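Subject: Re: [brastthorpe-dinghies] Winter series – start times and the rescue boat
From: Carla Masri
To: brastthorpe-dinghies list

Tamer, all,

Quick one, on my lunch. Answers to yours below and then a couple of other bits.

Tamer Sfeir wrote:
> Can someone confirm the first gun for the June races? Notice board says
> 1000, the sailing instructions say 1030. Also is the Dutau mark being
> relaid or do we round the old channel buoy again. And who has the
> handheld for the rescue boat?
> Tamer

1000 is right. SIs were copied from last year, will get them fixed tonight. Two races back to back, no lunch ashore between, so bring somthing to eat in the boat.

Dutau mark – going back in on the new chain, Munther is doing it. Leave to port. If it's not there on the morning, race committee will fly M on a boat near the spot, don't just round whatever's yellow.

Handheld is in my car. Sorry.
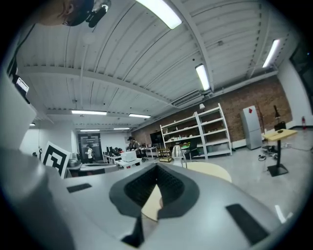
Under the white roof, glasses and dark cap at upper left.

Sail numbers next. I have 913 and 225 down for the Brelano trophy but both entered as single-handed and both had crew last time out. Which is it? Handicap is different and Domnica can't do the results until she knows. 613 has changed hands, new owner is Hiba Hamdan, please say hello, she's come over from Lasers and wants a crew around 60 kilos for the windy days.

Boat park: masts down or tied properly by the end of the month please. Two covers went over the fence in that last southerly and one is still up the neighbour's tree.

Jobs, if you're coming down early:

1. Trolley tyres. Pump is on the hook behind the door, gauge reads a bit low.

2. Start line flags. Check the halyards, the P flag one was frayed.
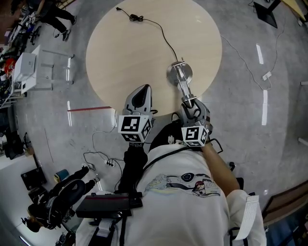
3. Rescue boat. Fuel, kill cord, bung IN. Log the engine hours after, not before.

Nakamura cup entries close when the sheet comes down so put your name on it, no emails to me.

Back to work –
Carla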